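Gripper comparison - pre-run check, Porkstead bench
Vevell two-finger vs. Ueda two-finger, May

Arm base bolts tight - OK
E-stop reached from the chair - OK
Speed limit set to 50 percent - OK
Grip force set to 80 N on both grippers - OK. The Ueda came up at its default again, reset by hand.
Cable clear of wrist joint at full turn - OK after re-clipping
Finger pads, wear and dirt - FAIR. Clean before swapping.
Fasteners on gripper body - OK, check again after 9 runs
Wrist camera mount - OK, no play
Tray inside marked area - OK
Handle held at base, 80 mm lift - see comment

Comment: taped grips are harder to judge than bare ones, and the seams in the tape may matter. Use the same handle for both grippers. Send the sheet to Clultness when both columns are filled. 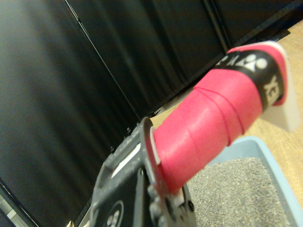
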